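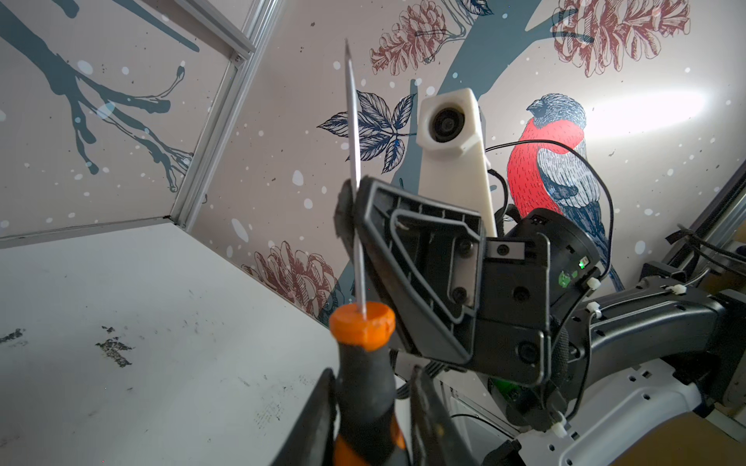
Nevzat Dönmez

Clitus had the screwdriver by its orange-and-black handle, blade up, and Melahat was whooping so loud the neighbors must have heard!

"Look at him! He's holding it!"

"He's holding it upside down," said Fabrice, but he was grinning too.

She had spent all of January on those two black fingers – 95 evenings' worth of swearing packed into one month, he liked to say. Behind the arm the painted bullfinch sat among its pine cones, as calm as ever. The little green light was on.

"Now ask him to give it to me," she said, and held out her hand.

Fabrice leaned over the keyboard. "Ready?"

"I've been ready since Christmas. Go, go, go!"

He pressed the key.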